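Received a witness summons for a stolen livestock case — what happens if I cannot attend?

Posted in Courts and Procedure, October 2019

Vlastimil Baláž

I keep a small flock on rented grazing near Prarkent. In April 40 ewes were taken from the neighbouring holding, and 8 of them were later found in a trailer on the Zatia road. I saw the trailer loading and gave a written statement at the police station the following morning. Two people have been charged with possession of stolen livestock and both deny it.

I have now received a summons to give evidence at the magistrates' court. The date falls in the same week as a contract shearing job 50 miles away, agreed before the summons came. My statement is signed and covers everything I saw. I also still have the notebook in which I wrote down the trailer's registration number.

I have rung the number printed on the summons and been told only that the matter would be passed on.
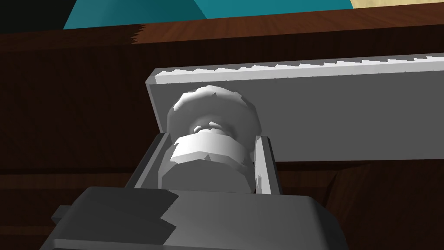 Can my written statement be read out in court instead of my going in person?

Only if the defence agrees to it or the court allows it, and neither is likely where the statement identifies a vehicle that the defendants say was not theirs. Until you are told in writing that you are not needed, treat the summons as binding.

Could somebody set out the correct order of steps? I do not want to write to the wrong office and lose a fortnight.

Sheldon McIntyre

I worked as a listing clerk for a number of years, in a different court from yours. The procedure is broadly as follows.

A summons is an order of the court. It is not withdrawn by the police officer who took the statement, nor by the owner of the animals. The party that asked for it, in your case the prosecution, can tell you that you are no longer required. Otherwise the application goes to the court.

Write to the prosecution office named on the summons and send a copy to the court office. Give the case number, the hearing date, the dates you are unavailable and the reason. Attach the shearing contract. A letter with no evidence attached usually goes to the bottom of the pile.

Work commitments are weak grounds. Courts do sometimes move a hearing for a witness, but mostly for illness, surgery or travel already paid for. The more practical request is to be heard at a fixed time. If the trial is listed for 2 days, ask which day you are needed and whether you can be called first. That is a small favour and listing staff grant it fairly often.

Ask as well about a video link. It needs a direction from the court, and it must be requested well ahead of the hearing. A link from a shearing shed will not be accepted. It would normally be from another court building or a police station.

Keep the notebook. Do not tidy it, copy it out neatly or add to it. If the registration number was written down at the time, you may be allowed to refer to the page while giving evidence — the defence will be entitled to look at it too. Tell the officer in the case that it exists, if you have not done so already.

If you simply fail to turn up, the court can issue a warrant. Whether it does depends on the bench and on how much of the case rests on you.
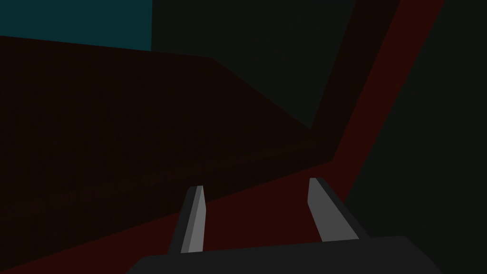

Prunderetti

Same thing happened to me over a stolen quad bike. Took the day off, sat in the corridor until three, then they pleaded guilty and I was sent home. You can claim travel and some loss of earnings but the form has a deadline, so ask for it at the desk before you leave. I got mine paid, less than I lost.

I would not bother with the video link, mine was refused.

Vlastimil Baláž

Thank you both. I have written to the prosecution office with a copy to the court, and attached the contract. The officer did not know about the notebook and has asked me to bring it in. She will give me a receipt for it.

One further point. The Michailidis farm, where the ewes came from, has asked me what I intend to say. Am I allowed to discuss it with them?

Sheldon McIntyre

Do not discuss your evidence with them, particularly if any of the family are to be witnesses. Tell them you have been summoned and leave it there. If they press you, mention it to the officer when you hand over the notebook.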